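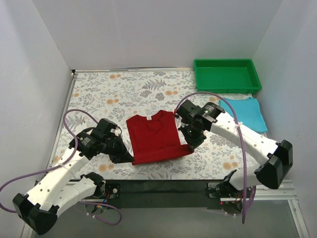

Taking a family group to a robot open day – worth it, and what should I ask?

4 min read

My brother-in-law signed a bunch of us up for the open day at Satisetti, the automation place out past the fairgrounds. There are 14 of us going, including three kids under ten, my mother, and an uncle who used to fix vending machines and has Opinions. The flyer promises "two-armed garment handling, live." I gather this means a robot folds shirts.

I've never been to one of these. My whole experience of robots is the vacuum that eats phone chargers. How long do people usually stay, is there anywhere to sit down, and what can I ask the engineers that won't make me sound like I wandered in for the free coffee? (I am going for the free coffee.) Also, my mother wants to know if she can bring a fitted sheet.

Raquel Quintela

Went to the September one. It was fine. Parking is bad, so use the overflow lot behind the tile warehouse and walk. There's coffee but it runs out. The arms are smaller than you expect from the flyer, they bolt to the edge of a table. Kids liked it for ten minutes and then liked the rolling chairs. No idea about sheets.

dockside_terry

I've been to three of these at different companies, for reasons that made sense to my employer, and the shirt folding is the part I'd go back for. It's slow. You should know that going in, and you should tell the uncle. A person who folds for a living would be on a coffee break by the time the arms have agreed on a sleeve. But stand there through a few shirts and you start rooting for it, the way you root for a toddler with a spoon.

Some practical things. Plan on 90 minutes with kids, two hours without. At Satisetti the demos are in the back bay and the chairs are all up front by the slide show, so your mother will have to choose. Get to the back bay early, before the talk lets out, or you'll be watching over the shoulders of a robotics club in matching hoodies. There's a line of tape on the floor and they do mean it. A five-year-old can be over that tape in less time than it takes to say "inquiring mind," so put an adult on each one.

Now the questions. The engineers have been asked all day whether it's going to take over the world, and they have a face they make. Try these:

Ask if anyone is driving. Sometimes there's a person off to the side moving a second set of arms, and the ones on the table just copy. Sometimes the machine is working from what it learned earlier. Both are worth seeing, but they're very different claims, and the flyer will not help you tell them apart.

Ask how many tries it practiced on. When I asked, the answer was 1764 folds, delivered with the pride of someone who had been in the room for most of them. Another outfit told me 4000 and looked tired.

Ask what happens if the shirt starts out in a heap. A lot of demos begin with the shirt laid out nice and flat, and getting it that way is a good half of the job. I've seen a team politely flatten each shirt by hand and then step back so the robot could take the credit.

Ask about a color or fabric it hasn't met. Thin stretchy stuff is trouble. So are hoods. If they let you hand over your own shirt, pick one you don't love.

Ask what it does when it misses. The grippers will sometimes close on nothing at all and carry that nothing carefully across the table. A good crew will tell you about this before you see it. I thought better of the ones who laughed.

On the fitted sheet: my money says they'll refuse, very nicely, and then talk about it among themselves for the rest of the week. Have her bring it.

Clementina Fonseca

Thank you both! We went. Fourteen of us in four cars, and the tile warehouse tip saved us. I asked if anyone was driving and the young man running it got so happy he fetched a colleague. Answer: yes before lunch, no after. After was slower, and one shirt ended up folded in a shape I'd call a croissant.

My uncle stayed at the tape for an hour and ten minutes and told them their cables would snag. They wrote it down. My mother's sheet was declined. One of the engineers did ask her to show him how she folds it, and she did, twice, on a break room table, and he still couldn't get the corners.

Coffee was gone by 10:30.

Raquel Quintela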